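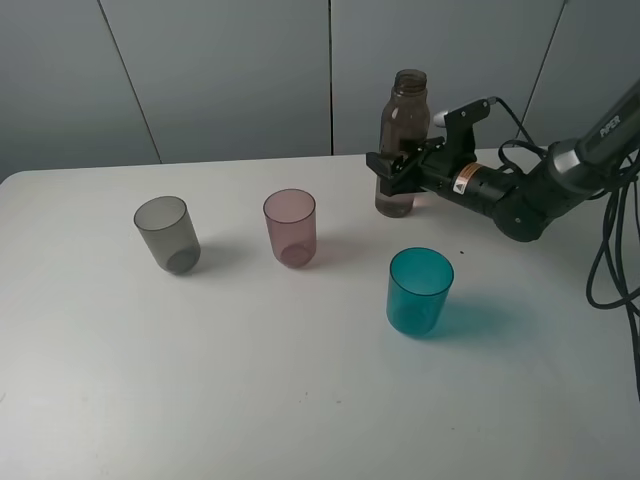

Tres vasos y la botella marrón, sin tapón.

Sunita Rawat
domingo

Hilo corto sobre vasos de plástico, que me preguntasteis qué hice al final con los de cristal.

Los de cristal están en una caja, arriba del armario. Quedaban cuatro y cada uno era de un juego distinto. Para diario he pasado al plástico.

Cogí tres colores: gris humo, rosa apagado y turquesa. La forma es parecida y el color sirve para que cada uno sepa cuál es el suyo. En casa somos tres, así que no hay discusión.

El gris es el mío. El rosa lo pidió Kanchan. El turquesa se ve desde la otra punta de la habitación y es el que menos se pierde.

Los tres son traslúcidos. Sobre una mesa blanca dejan la sombra teñida, sobre todo el turquesa. Con mantel oscuro me gustan menos. 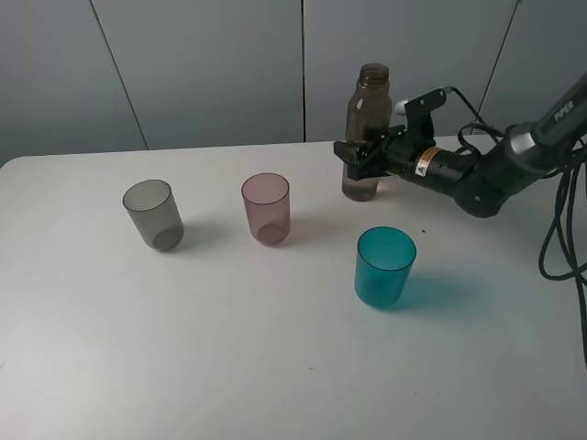 Sobre las botellas: guardo las de vidrio marrón con cuello de rosca. Quito la etiqueta con agua caliente y un poco de aceite, y lo que queda de pegamento sale con bicarbonato.

Para jarabe de jengibre uso 100 gramos de azúcar por cada 100 de agua. A la nevera y se gasta en la semana. Para servir, un dedo de jarabe y el resto agua fría.

Si la botella ha tenido algo con olor fuerte, la dejo una noche con agua y vinagre. Si por la mañana sigue oliendo, al contenedor verde.

Los vasos los lavo a mano con esponja blanda. El estropajo los deja mates en un mes, ya me pasó con los anteriores.

Me falta una jarra con tapa que quepa en la puerta de la nevera. Si alguien tiene una que no gotee, que me diga cuál.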